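The Afterlife of Hats

By Agathe Renaud

My grandfather owned one hat for each season of his life, as he liked to put it, and by the time I knew him he was down to the last of them, a brown felt thing that lived on the newel post and was brushed on Sundays whether it had been out or not. I have rather more than that. When I moved to Wamcombe in March I packed them all into a single tea chest, pressed down hard to get the lid on, and I am still apologising to them.

So it was partly with a guilty conscience that I took the slow train to Brerbridge to meet Ermelinda Loureiro, who has been cleaning, stretching, steaming and generally forgiving other people's hats for most of her working life. Her shop is at the bottom of a sloping lane, squeezed between a bakery and a place that mends clocks, and you go down two steps to get into it (mind the second, which is deeper than it looks). Inside it smells of warm wool and a little of the bakery. There are hats up to the ceiling. A straw boater was waiting for a new ribbon, somebody's wedding fascinator was having its feathers seen to, and on the counter, on a folded towel, sat a tweed flat cap that had been through the washing machine and come out, Ermelinda told me with real sorrow, the right size for a cat.

"People are kind to their shoes," she said, putting the kettle on. "They buy the cream, they buy the little trees. Then they come home and throw the hat at a hook."

I said nothing about the tea chest.

A hook, I learned that morning, is one of the worst things that can happen to a soft hat. All the weight hangs from one place, and over a winter or two the cloth gives up and grows a sort of nipple at the crown that no amount of steam will quite talk down again. Stacking is better, if the hats are of a kind and you don't stack too many. Best of all is a stand, and it needn't be a grand one. Ermelinda turns up her nose at the heavy carved heads that the antique dealers sell and buys plain wire stands for the shop, which weigh next to nothing and let the air get round. She pays very little for them and loses them constantly to customers who ask, on their way out, whether they might just take the one it's sitting on.

Her nephew by marriage, Saqib Rana, has taken over the side of the business he calls everyday headwear and she calls "the caps". He came in to help with the accounts one summer and stayed. It was Saqib who noticed how many people were ringing up, a bit embarrassed, to ask whether the shop would look at a baseball cap. They had been told no elsewhere, or had never thought to ask. One man had worn the same cap on every fishing trip for eleven years. Leopoldo Zepeda, who coaches the under-twelves at the Mendoza ground, brought in a carrier bag of them, stiff as biscuits with sweat and sun cream, and wanted every one back with its own character left in.

Saqib now keeps a ledger of them, and last year's came to 191 caps, against hardly any felts at all. He read me the number twice, the second time in the direction of his aunt.

She has come round to them, I think, though she'd like it known that it took a while. What won her over was finding that a decent cap is properly made, with panels cut to a curve, a band inside to take the sweat and a peak that has to be coaxed and never bullied. She showed me how she washes one, in a basin of cool water with a spoonful of plain soap, working round the band with an old toothbrush and leaving the peak as dry as she can manage. Then it is patted in a towel and set over something rounded, well away from the radiator, until the next day. She was quite fierce about the radiator.

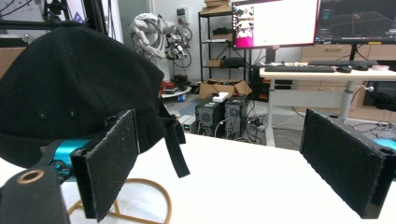 Black cotton is the hardest to keep nice, and it is what most of us seem to buy. Saqib blames fashion and Ermelinda blames laziness, the theory being that black doesn't show the dirt, when in her view it shows nothing else: fluff, dust, hair, the pale tidemark that creeps up from the band. She likes a soft brush used little and often, always in the same direction, with the cap on its stand so that you aren't crushing one side while you tidy the other. Start at the middle and work down, going gently over the eyelets, those small embroidered rings you can see near the centre of the black crown here, as the stitching is raised and gathers whatever is going. And do let the strap alone. Hanging down at the back as this one does, it will come to no harm, whereas a strap pulled up to its tightest and left like that for months will put a pucker in the cloth that stays for good. As for the stand, a thin gold-coloured wire one with a looped base, like the one under this cap, is very much the sort of thing she has in mind, and it looks rather pretty on a white table even with nothing on it.

I asked whether there was such a thing as a cap past saving. Saqib said yes, if the peak was cardboard and had been soaked, and Ermelinda said no at the same moment, and they had a short discussion about it in the back room while I ate one of the bakery's almond slices.

Yareli Bermúdez came in while they were gone, to collect a navy cap that had belonged to her brother. She had asked for it to be cleaned on the outside only. Ermelinda came out and handed it over in tissue, and the two of them talked for some time about the buses, and nothing was said about the cap at all, except that at the door Yareli lifted the tissue to look and then folded it down again very neatly.

I went home with four wire stands in a paper bag and firm instructions about the tea chest. The brown felt is mine now, as it happens; my mother gave it to me when she cleared the house. It had been at the bottom, under everything, and it took most of an evening over a steaming pan to bring the crown back up. It sits on the chest of drawers by the window, out of the sun, and I have bought it a brush.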